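Every few weeks somebody sends me a video of a machine folding a towel and asks whether I have changed my mind. I haven't. I have folded towels for forty years and at no point did I need the clip speeded up.

The latest round began in November, when Benell put out its brochure for a kitchen helper. The brochure says it will clear a table. It doesn't say whose table. Mine has post on it, a butter dish with a cracked lid and usually a cat, and I would want to know what happens to each of them before I signed for anything.

Shop floors are supposed to be the easier case. Everything is in the same place every morning and the parts don't change. Yet when I asked at Vundach how the packing line was getting on, I was told the arm had handled 3,614 trays and a person had stepped in on 1,218 of them. Call that a helper if you like. I'd call it a trainee, and one I would be having a word with.

What has changed is where the effort goes. The firms have stopped writing rules for every cup and drawer and have people do the job by hand, over and over, with a gripper in their fist, in the hope that the machine will pick it up from them. Huang wants 4,000 goes at a chore before it will even try the thing on a robot. That is a great deal of housework done by humans in order to prove that humans needn't do it.

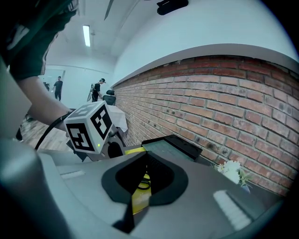 Su-chen Hsieh wrote to me that I was being unfair, and that a washing machine would have looked just as silly halfway through being invented. She thinks the dull repetition is the honest part of the business and would sooner see that than another stage show.

She may be right about the stage shows. But a washing machine does one thing in a box bolted shut, and it still leaves me to sort the socks. Stundinska promises a home trial in 2 years. It promised the same the last time I asked, and I have kept the letter.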